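Preguntas frecuentes sobre la caja de los paquetitos
Última revisión: 1/24/22

Desde que en diciembre publiqué la entrada sobre ordenar el dormitorio con cajas de cartón, el buzón no descansa. Reúno lo que más se repite, con la esperanza, seguramente vana, de que alguien lo lea antes de escribirme.

¿Tiene que ser una caja bonita?
No. La caja bonita de Guso que compré hace dos inviernos sigue vacía porque da pena estropearla. El cartón marrón no intimida y admite que le escribas encima.

¿Con solapas o sin ellas?
Sin ellas. Una caja con solapas se cierra, una caja cerrada se apila, y una caja apilada la encuentran tus herederos. Cúter, regla y cinco minutos.

¿Por qué encima de la cama?
Por la fecha de caducidad que lleva incorporada: a la hora de dormir hay que haber terminado. En el suelo, la misma caja puede vivir hasta Semana Santa. Lo sé por experiencia y por un dedo del pie.

¿Qué se mete dentro?
Paquetes pequeños y envoltorios que andan sueltos por la habitación. Primero se recoge todo en la caja y después se decide. Si te paras a juzgar cada bolsita por separado, te dan las tantas leyendo letra diminuta. 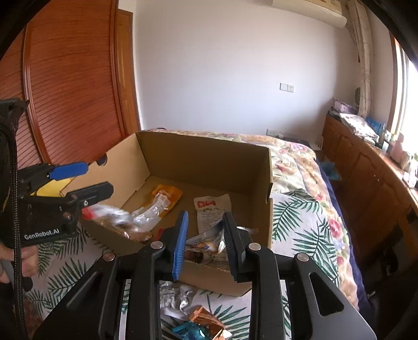
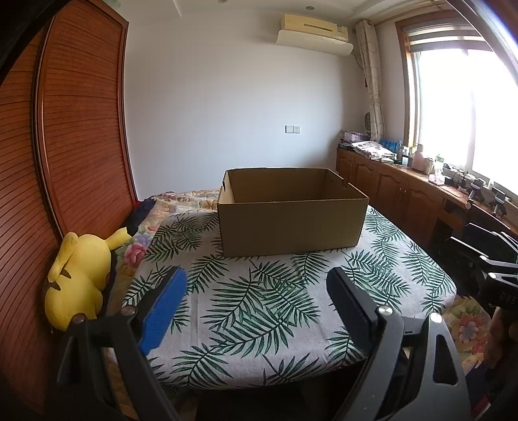 La cama, con la caja encima.

A Stellan Amundsen el método le parece una forma elegante de mudar la basura de sitio, y propone tirar los envoltorios según aparecen, sin ceremonia ni cartón. Escribe que en su casa de Virneck lo hacen así y que la cama se usa para dormir.

¿Y tiene razón?
En parte, y me fastidia. Si el envoltorio está vacío y lo sabes, a la basura. Lo que va a la caja es lo dudoso, que en mi dormitorio es casi todo.

¿Hay que quitar la colcha?
Basta con apartarla a un lado. Doblarla es otra tarea, y quien empieza doblando la colcha acaba ordenando el cajón de los calcetines. Los peluches también pueden quedarse donde están; no estorban y no opinan.

¿Qué medidas recomiendas?
La que quepa por la puerta cuando esté llena. La mía de reserva aguanta alrededor de 900 gramos de tonterías antes de combarse. Lo importante son los agujeros para las manos: sin ellos, la caja se queda en la cama y tú en el sofá.

¿Sirve para el armario?
Para el armario uso el sistema Dredau, explicado en otra entrada con 162 comentarios, la mayoría en contra.

¿Cada cuánto se vacía?
Cuando no se ve el fondo. Mi vecina Erraji espera a que se desborde y tampoco le ha pasado nada.

¿Puedo mandarte fotos de mi caja?
Puedes. Tengo ya 200 y contesto por orden de llegada.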